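손목 카메라 두 대와 그리퍼 핑거 비교, 생수병 편

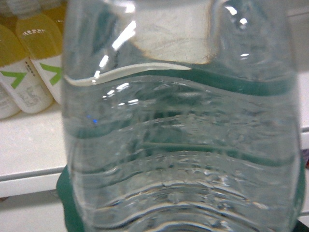

마지막 수정: 6월 2일

지난번 글에서 그리퍼 본체를 바꾼 이야기를 했고, 이번에는 손목 카메라와 핑거 패드를 바꿔 가며 병을 집어 본 기록이다. 결과부터 적으면 카메라는 화각이 넓은 쪽을 남겼고, 핑거는 아직 결정을 못 했다.

작업은 선반에 세워 둔 음료병 중에서 지정한 병 하나를 집어 옆 칸으로 옮기는 것이다. 캔이나 종이 상자로 할 때는 별 문제가 없었는데 투명한 병으로 바꾸자마자 성공률이 뚝 떨어졌다. 그래서 한동안 투명 병만 붙잡고 있었다.

투명 병은 가까이 갈수록 어려워진다. 멀리서는 뚜껑과 라벨이 있으니 검출기가 그럭저럭 박스를 잡아 준다. 손목이 다가가서 병이 화면을 거의 다 채우면 뚜껑은 화면 밖으로 나가고, 남는 것은 물결 모양 굴곡과 조명 반사뿐이다. 라벨의 청록색 띠도 물과 굴곡을 거치면서 아래쪽으로 여러 겹 번져 보인다. 내 코드는 라벨 띠의 가장자리를 찾아 병의 중심축을 추정하는데, 이렇게 번진 띠 중 하나를 진짜 라벨로 잡아 버리는 일이 잦았다. 반면 왼쪽 뒤에 있는 노란색 병들은 초점이 나간 상태에서도 흰 라벨 덕분에 검출이 잘 된다. 그러다 보니 집어야 할 앞의 병을 놔두고 뒤의 병으로 목표가 튀는 경우도 있었다.

카메라 A는 원래 쓰던 소형 USB 카메라다. 화각이 좁고 고정 초점이다. 중간 거리에서 선명해서 좋아했는데, 병에 바짝 붙으면 좌우 윤곽 중 한쪽이 화면에서 사라진다. 윤곽이 하나만 남으면 중심축 추정은 사실상 포기해야 한다.

카메라 B는 화각이 더 넓은 모듈이다. 주변부 왜곡이 있어서 캘리브레이션을 다시 했고, 처음 한 번은 체커보드를 너무 가운데에서만 찍어서 값이 엉망이 되었다. 구석까지 골고루 찍고 나서야 쓸 만해졌다. 선명도는 A보다 못하다. 그래도 접근 막바지까지 양쪽 윤곽이 남아 있는 시간이 더 길고, 이 작업에서는 그게 더 중요했다.

노출은 두 카메라 모두 수동으로 고정했다. 자동 노출로 두면 병 표면의 반사가 화면에 들어올 때마다 전체 밝기가 출렁인다. 수동으로 바꾸고 조금 어둡게 잡으니 하얗게 날아가는 부분이 줄었다. 그래도 천장 조명 반사는 병 옆면에 길게 남는다. 편광 필터도 끼워 봤는데 손목이 돌아가면 각도가 바뀌어서 효과가 들쭉날쭉했다. 지금은 빼 놓았다.

Sota Tamura에게 영상을 보냈더니 마지막 구간에서는 영상을 아예 쓰지 말라고 했다. 일정 거리까지만 카메라로 접근하고, 그다음은 마지막으로 믿을 만했던 추정값을 고정한 채 직진하라는 것이다. 단순한 방법이라 별 기대는 안 했는데 이 변경의 효과가 제일 컸다. 고정하는 시점은 윤곽 폭을 기준으로 잡았다. 윤곽 폭이 화면 폭의 일정 비율을 넘으면 그 순간의 추정값을 저장하고 이후 프레임은 버린다. 목표가 뒤의 병으로 튀는 문제도 같이 없어졌다.

시험은 총 87회 했다. 카메라와 핑거 조합마다 횟수를 똑같이 맞추지는 못했으니 엄밀한 비교는 아니다. 중간에 제어기가 멈춘 3회는 여기에 넣지 않았다. 조합별 표를 만들까 하다가 횟수가 고르지 않아서 그만두었다. 다음에 제대로 맞춰서 다시 할 생각이다.

핑거는 두 종류를 썼다. 하나는 Peltside에서 주문한 실리콘 패드를 붙인 평평한 핑거, 다른 하나는 내가 출력한 V자 홈 핑거다.

평평한 쪽은 병 위치가 조금 어긋나도 일단 닿기는 한다. 다만 굴곡이 있는 병에서는 접촉면이 좁아서 들어 올릴 때 병이 살짝 돌아간다. 힘을 올리면 병이 찌그러진다. 물이 가득 찬 새 병은 꽤 버티지만, 뚜껑을 한 번 열었던 병은 훨씬 쉽게 눌린다. 같은 병을 계속 쓰면 표면에 눌린 자국이 생겨서 조건이 달라지므로 10회마다 새 병으로 바꿨다.

V자 홈은 병을 가운데로 모아 주는 효과가 확실하다. 중심축 추정이 몇 밀리미터 틀려도 닫으면서 알아서 맞춰진다. 대신 진입할 때 핑거 끝이 옆 병에 걸린다. 병 사이 간격이 넓으면 문제없고, 선반에 촘촘히 세워 두면 옆 병을 밀어 버린다. 한번은 옆 병이 넘어지면서 줄줄이 다 넘어갔다. 끝을 얇게 깎은 버전을 다시 출력했는데 이번에는 닫을 때 끝이 벌어졌다. 채움 밀도를 올려서 한 번 더 뽑아 볼 예정이다.

제어 쪽은 거의 손대지 않았다. 그리퍼는 위치 제어로 닫다가 전류가 문턱값을 넘으면 멈추게 해 두었고, 문턱값만 핑거에 따라 따로 잡았다. 실리콘 패드는 눌리면서 전류가 천천히 올라가서 문턱값을 정하기가 애매하다. V자 쪽은 닿는 순간이 그래프에 뚜렷하게 나온다. 로그를 볼 때는 V자 쪽이 훨씬 편하다.

배선 이야기도 적어 둔다. 카메라 B의 케이블이 A보다 굵고 뻣뻣해서 손목을 끝까지 돌리면 커넥터에 힘이 걸린다. 프레임이 간헐적으로 끊기길래 이틀 동안 드라이버를 의심했는데 원인은 케이블이었다. 팔뚝 쪽에 고정점을 하나 더 만들고 여유 길이를 두니 끊김이 사라졌다. 같은 증상이 있으면 케이블부터 흔들어 보기 바란다.

Sioned Voyle이 3월 글에 댓글로 깊이 카메라를 왜 안 쓰냐고 물었는데 답이 늦었다. 가지고 있는 깊이 카메라는 최소 측정 거리가 길어서 손목에 달면 정작 필요한 구간에서 값이 안 나온다. 게다가 투명 병은 뒤쪽 면의 거리가 잡히거나 구멍이 뚫린다. 선반 전체를 보는 고정 카메라로는 괜찮을 것 같아서 나중에 따로 시험해 볼 생각이다.

지금 설정은 카메라 B, 수동 노출, 막바지 추정값 고정이다. 핑거는 간격이 넓으면 V자, 좁으면 평평한 것으로 그때그때 바꿔 끼우고 있다. 나사 2개만 풀면 되니 귀찮지는 않은데, 바꿀 때마다 영점을 다시 잡아야 한다. 한 번 깜빡하고 그냥 돌렸다가 병을 꽉 눌러서 선반을 닦았다.

다음에 할 것
조합별 횟수를 맞춰서 재시험
V자 핑거 끝부분 재출력
라벨을 떼어 낸 병으로 시험
핑거 교체 후 영점 확인을 시작 스크립트에 넣기

캘리브레이션 스크립트는 정리되는 대로 올리겠다. 지금은 경로가 전부 내 컴퓨터 기준으로 박혀 있다.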